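Notebook entry, March 28, 2021
Project: Goltent, fabric handling
Subject: Cunha fingertips compared with Purnis fingertips

The purpose of this session was to decide which fingertip set is to be used for garment pickup. The arm, controller and wrist camera were left as configured in November. Only the fingertips and the closing force were changed.

The Purnis pads, with their flat contact face, held heavier cloth well but tended to push thin knits ahead of them before closing. The Cunha tips come to a narrow point and took up a single fold more readily. Closing force was set to 15 N for both. A trial at a higher value left marks on the cloth and was discontinued.

The Gikusora controller logged 179 grasp attempts. Two entries show a late close command — the cause is not yet known, and the log has been kept for review.

Open items: repeat with the wrist lowered slightly at approach; check whether glare from the table surface affects edge detection; clean the fingertips before the next session.

Wrist camera views follow.
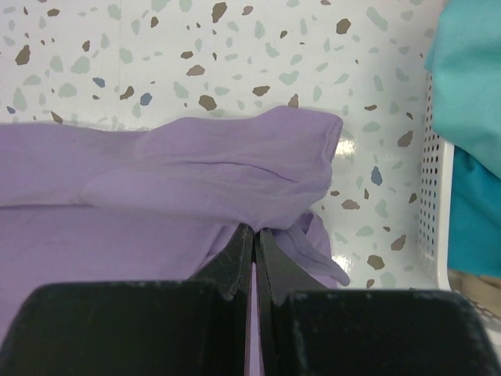
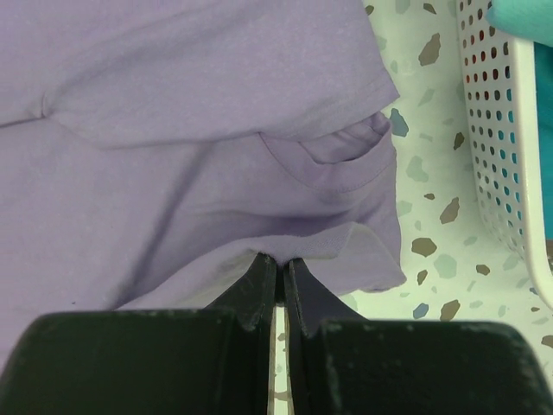 Lavender garment pinched between the black fingertips, white basket at right, both views.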